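Wostcombe Community Boards > Food and Kitchen > Packing lunch for a long shift, what keeps?

marigold_jane
Posted September 5, 2026
Hello all, I'm starting at the Somholm garden center next week and I'll be on my feet from opening until late afternoon. There's no fridge for staff and the nearest shop is a bus ride away, so whatever I bring has to survive in a bag until my break. My sandwiches always end up flat and sad by noon. What do you folks pack?

Setsuko Shimada
Welcome, Jane, and good luck with the new job! I packed lunches for my husband and two boys for years, so I have opinions (sorry in advance). Forget sliced bread. Get rolls or something with a proper crust, keep the filling on the dry side, and carry your tomato or pickle separately. I bake on my day off, let everything cool all the way, and freeze whatever we won't eat in the next day or so. One comes out before bed and it's just right by lunchtime.
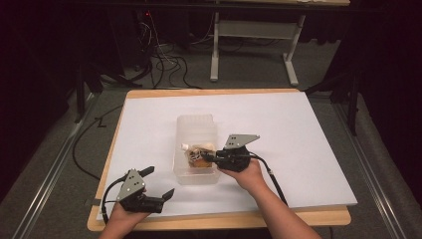

The other thing is to use something with stiff sides. A bag is fine in a drawer, but put a water bottle on top of it and you'll be eating crumbs with a spoon, and I say that as a woman who has done it on a ferry with everybody watching.

tang_and_toast
Agree on stiff sides, but I can't go along with freezing. Frozen rolls go leathery on me every single time. I'd much sooner buy fresh on the way in. The bakery on Otum Street opens at 7 and their cheese rolls are still lovely hours later.

Setsuko Shimada
Are you wrapping them while they're still warm? I only ask as I did the same thing for ages and blamed the freezer.

tang_and_toast
Possibly guilty! Still, buying one every day gives me an excuse to chat with the bakery ladies, so I may not reform.

Chie Ishida
Jumping in for the savings side. Last December I sat down and added up what I'd spent on bought lunches over the year, and it came to 609 dollars. I had to go and make a cup of tea. I'm with Setsuko now, although I do leave out anything with meat or mayo unless I've got an ice pack in there. Peanut butter, hard cheese, an apple, done.

marigold_jane
You're all so kind, thank you! I'm going to try the freezer method this weekend with a small batch, and I've written down the bakery for the mornings I oversleep. Chie, does your ice pack make the bread damp?

Chie Ishida
It did until I started rolling it up in a dish towel. Any old one will do.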